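Business & Industry | Local firms
2 min read

Clirkholm metal shop sets out its spare parts on open shelves

A sheet-metal workshop in Clirkholm has moved its spare brackets, trays and panels out of closed cupboards and on to open white shelving, in a change that staff say should make small repair orders quicker to fill.

Stillodus, which makes fittings for shop counters and storage units, began the work in January. The firm keeps about 200 kinds of part for customers whose units are no longer made, and many had been stored in drawers labelled by hand.

Larger pressed pieces now go in blue plastic crates on the upper shelves, with small beige pads in with them. Smaller components are spread out on a white sheet on the level below.

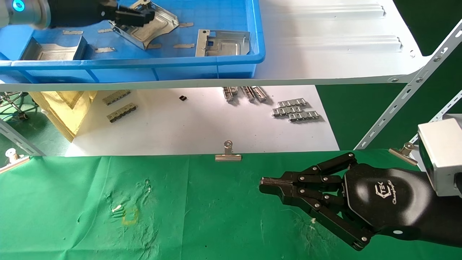

Rosângela Holanda, who runs the parts room, said the old cupboards had been built for paper files and were too deep for brackets.

"You had to take out half a shelf to reach the one you wanted," she said. "People ended up ordering a new one from the press shop – and then we had two."

The shelving was bought second-hand from Godoy, a car parts dealer on the Vorlow road that closed its trade counter last year. Stillodus paid £1,679 for it, including delivery, and fitted the uprights over three evenings so that the daytime shift could carry on as normal.

Next to the shelves is a table covered in green cloth, which is clamped at the corners. Ms Holanda said the cloth was her choice, as bare metal is easier to see against a plain colour.
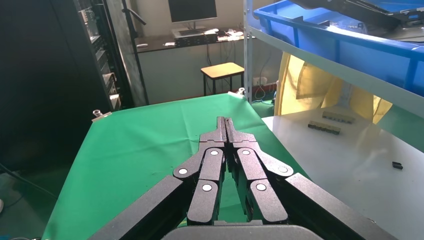
Customers can still order by post or telephone using the number stamped on the original part. Where the number has worn away, the firm asks for a drawing with the main measurements, or for the old piece to be sent in.

The parts counter on the Vorlow side of the building is open from 8.30am. Orders for a single bracket will be accepted, though a small handling charge applies.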